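Section 5. Loss of grip while the arm holds a soft bag

This section is for operators who run the Grakley gripper on a Husar arm. It explains what to do when the arm stops with fault 633, "grip not confirmed". The fault is most frequent with thin plastic bags. The neck of a bag is soft, and the fingers may close on air or on one fold only.

CAUTION: When fault 633 is shown, the fingers keep their last force. Do not pull the bag out by hand. The fingers can close again without warning when the fault is cleared.

5.1 Before you clear the fault

1. Press the stop button and wait 20 seconds.
2. Read the fault number on the screen and write it in the log.
3. Check that the cables along the arm are not caught or stretched.
4. Look from the side, and see if the fingers are above the bag or closed on its neck.

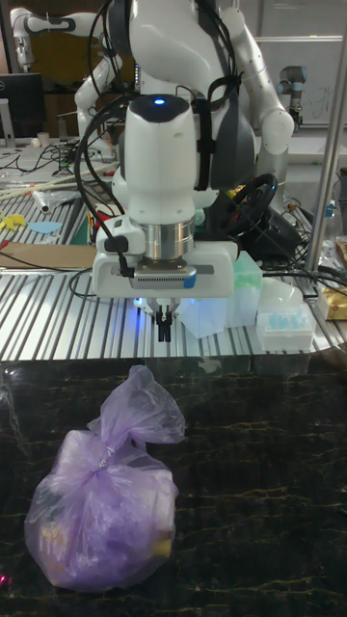
Can I clear the fault from the screen without going to the arm?
Please go to the arm first. The screen knows only the finger position, and a thin fold of plastic can give the same value as empty fingers.

5.2 If the fingers are empty

1. Set the speed to 20 percent.
2. Raise the arm straight up until the fingers are free of the bag.
3. Turn the knot so that it points up, then move your hands away from the table.
4. Clear the fault and start the pick again.

5.3 If the fingers hold the bag

Keep your hands out from under the bag. A bag held by the neck can slip at any moment, also when the arm is standing still.

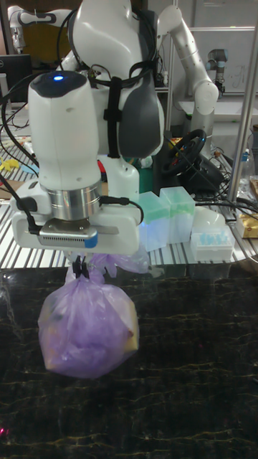 Jytte Þorgeirsson

Revised 8 May 2019. The earlier text told the operator to open the fingers at once. At the Bratness site this made a bag fall from full height, and the report came to us in March. Please remove the old page from your folder.

1. Choose manual mode. Keep one hand near the stop button.
2. Lower the arm slowly until the table carries the weight of the bag.
3. Stop when the bag touches the table. Do not press it down.
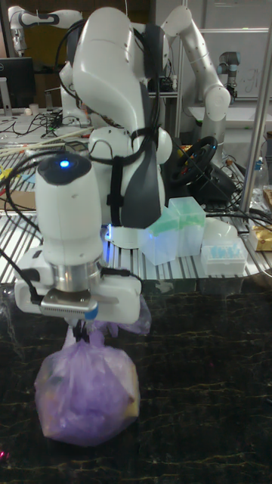
4. Open the fingers by one step and wait. If the neck stays between the fingers, open one more step.
5. Raise the arm and look for pieces of plastic on the finger pads. Remove them only when the power is off.

Note: If the fault returns after cleaning, do not increase the grip force over 60 percent. More force can tear the neck of the bag. Save the log file and send it to Fultel service together with the number of the program you were running.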